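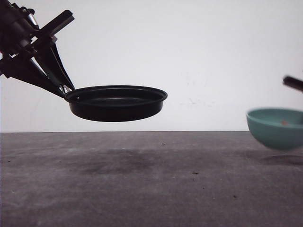
La dînette et la vaisselle d'occasion ont enfin leur coin à Motwood !

19/08/20 – Bonne nouvelle pour tous ceux qui s'installent à la rentrée : la ressourcerie Skuvamari ouvre un rayon entièrement consacré à la cuisine, dans l'ancienne mercerie de la rue Butkienė. On y trouve des poêles et des moules bas, des bols bien creux, des saladiers, des couvercles dépareillés (parfois le bon, il faut fouiller) et de quoi équiper un studio pour le prix d'un repas en ville.

Depuis le mois de mai, les habitants de Motwood et de Hollolden ont déposé 1632 pièces, dont 604 assiettes. Une avalanche ! Tout a été lavé, trié et rangé par taille, et le résultat donne vraiment envie de se remettre aux fourneaux. Côté couleurs, c'est la fête : du noir mat pour les ustensiles de cuisson, du turquoise, du vert d'eau et du jaune moutarde pour les bols, qui partent très vite. Les plus jeunes ne sont pas oubliés, avec un bac de petites casseroles et de fruits à découper, à l'entrée du magasin.

Environ 300 articles sont affichés à moins de deux euros. Pour les grandes tablées, il est aussi possible d'emprunter un lot de 75 couverts pendant un week-end, contre une caution rendue au retour. Pensez à réserver, les demandes pour septembre arrivent déjà.

Un petit atelier est prévu chaque mercredi après-midi autour de l'entretien des poêles : comment les nettoyer sans les rayer, comment les empiler, quand s'en séparer. C'est gratuit et ouvert à tous, enfants compris, et on peut venir avec sa propre poêle, même fatiguée !

Les dépôts sont acceptés du mardi au samedi, de 10 h à 17 h, par la porte de la cour. Merci d'emballer le verre dans du papier journal.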